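To: members list
From: Radwa Nasr, Membership Office
Subject: Re: [members] Borrowing periods and renewals from February

Dear members,
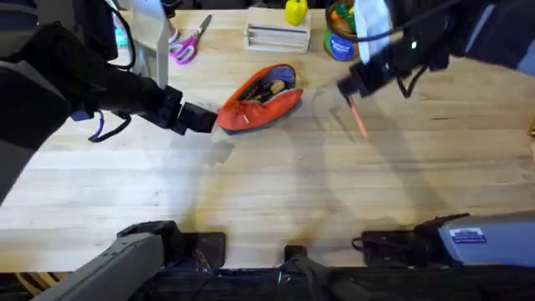 Thank you to all who have written in response to the notice on borrowing periods. The office has received a good number of replies, several of them raising the same points as the message from Mr Cairns, which I quote below with his permission. I shall answer it in order, and I hope that other members will find their own questions covered.

Innes Cairns wrote:

> I have read the notice twice and remain unsure of three things.
> First, does the new period of 30 days apply to items which
> are already out, or only to those issued after the change?
> Second, the notice says that renewals will be "limited". It
> does not say to what. Those of us at the Wuisan reading room
> can only come in when the bus allows, and under the old rules
> one could renew by post as often as one liked.
> Third, I should like to know whether the map collection is
> included. I have had two of the Pemska parish sheets at home
> since the autumn, and tracing them is slow work.
> I do not object to the change in principle, but I think that
> members ought to have been asked before it was settled.

On the first point, the new period applies only to items issued on or after the first day of February. Anything borrowed before then keeps the return date stamped on the slip. Members need do nothing about such items until that date comes round.

On the second point, the wording of the notice was too brief and I am sorry for the confusion. Each item may be renewed up to 4 times, provided that no other member has asked for it. Renewals may be made in person, by post or by a message to this office, and a postal renewal counts from the day on which the letter was sent. Where another member is waiting, the item must come back at the end of the current period. The desk at Wuisan will also accept returns on behalf of the main library, as it does now, and will issue a receipt on request.

On the third point, the map collection is included, with one exception. Sheets larger than the standard folder are for use in the reading room only, and this has been the case for many years, although the rule has not always been kept. The Pemska parish sheets are of the smaller size and may continue to be borrowed. Mr Cairns may keep his two until the date on his slips and renew them after that in the ordinary way.

As to whether members ought to have been asked, the proposal was set out in the papers for the autumn general meeting and was carried there. I accept that the papers ran to 29 pages and that the item stood close to the end. Mrs Bermúdez, who chairs the meeting, has agreed that in future any change to the borrowing rules will be sent to this list as a separate message, at least one month before it is put to a vote.

Two further matters have been raised by others.

Nicanor Montoya asked about charges for late return. There is no change. The library does not charge for lateness, but a member with an overdue item may not borrow another until it has been returned or renewed -- this includes items borrowed through the exchange with other societies.

Several members asked why the change was needed at all. The lending stock now stands at nearly 1000 items, and under the old rules a popular volume could be away for the greater part of a year. The waiting list for the local history shelves has been a particular cause of complaint.

A corrected notice will be posted at both desks and sent with the next newsletter. Members who do not use electronic mail will receive a printed copy. Questions about individual loans should be sent to Poonam Pathak at the issue desk, and not to the whole list, quoting the number on the slip.

Yours sincerely,

Radwa Nasr
Membership Office

--
You are receiving this message as a subscriber to the members list. To leave the list, send a message to the office with the word "unsubscribe" in the subject line.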